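Kolholm is looking for a gripper reliability technician - and for people to help us test!

In October one of our hand-held grippers let go of a part halfway through a lift. No one was hurt, but we went back through 2,107 logged grasps and found 38 slips we had put down to operator error. Most of them came from pads that should have been changed long before. We want someone who'll get properly stuck into this with us.

**The job**

You'd inspect fingers and pads before each session, log wear, swap parts and write up every dropped object, however small. You'd also help Ziad Nseir rewrite our fault checklist, and you'd have the final say on taking a tool out of use. It's a 12-month post, full time, and we'd love to hear from people who've fixed bikes, looms or printers as well as robots. A steady hand and clear notes matter more than a degree.

**Test participants**

We also need nine people for the Plomow trials, picking up small items and sorting them into organiser boxes with the gripper. Tell us the moment a grip feels wrong - those reports are the best data we get! Training is paid, and you can stop a session whenever you like.

**How to apply**

Send Roswitha Sperling one page on something you've seen fail and what you did next. Say which role you're after. Visits to the bench are welcome before you apply, just ask.
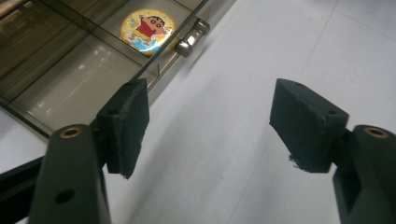
*Posted by Vusumuzi Baloyi, Kolholm test bench, 31 May 2025*

Worn pad edges with frayed fibres, on both fingers: spotting and logging this sort of wear would be a big part of your day.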